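Skakia shift planner: a season behind the bar
Reviewed 5/3/26
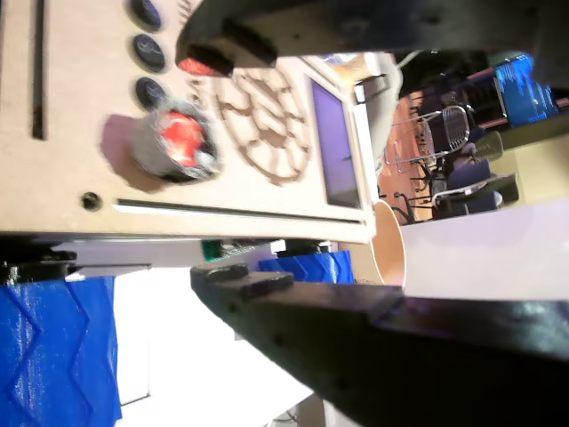
Buttons and a red-topped knob on a laser-cut wooden panel.

I manage a wine and small plates bar with a team that changes size depending on the time of year. We moved our rota to Skakia in October, after years of a shared spreadsheet and a sheet of paper taped up next to the glass washer. I paid for it at the normal price and have no link with the company.

Setting it up took two evenings. You enter your staff, their roles and the hours they can work, then draw up a pattern for the week. The roles matter more than I expected. I had put everyone down as floor staff at first, and the planner happily gave me a Saturday with no one able to run the bar. Once I split them into bar, floor and kitchen it started to make sense.

Swaps are the best part. A member of staff offers up a shift, anyone with the right role can take it, and I approve it from my phone. Uchenna Akande, our head bartender, now approves the bar swaps herself, so I only see the ones that push a person into overtime. Under the old system I would get the messages at midnight and forget half of them by morning.

Hiring is handled in a separate tab. You can post a vacancy, collect applications and book trial shifts. It does the job but it is basic. Applicants can't upload a CV from every phone, and two people ended up emailing theirs to me instead. There is a text box for bar experience with a limit of 400 characters – fine for a first job, tight for anyone who has worked in a few places. I still use Justside for adverts and copy the good ones across.

Tips are the weak spot. Skakia will split a pool by hours worked, but not by hours and role together. Our kitchen gets a fixed share, so I work that out by hand and type it in. Support replied the next day and said it was on their list. That was before Christmas and I have heard nothing more.

The phone app is quick and the text is a decent size. Ikechukwu Okoro in the kitchen had trouble with notifications arriving late, which stopped after he reinstalled it. The desktop version is slower, and printing the rota cuts off the last column unless you switch to landscape.

I tried Clometti before this. It has better reports and a proper tips section, but it wanted a yearly contract and the staff found it confusing.

Good: shift swaps, role settings, monthly contract.
Not so good: tips, printing, thin hiring tools.

Worth it for a bar or café with a mixed team. If your tips are complicated, ask for a trial and test that part first.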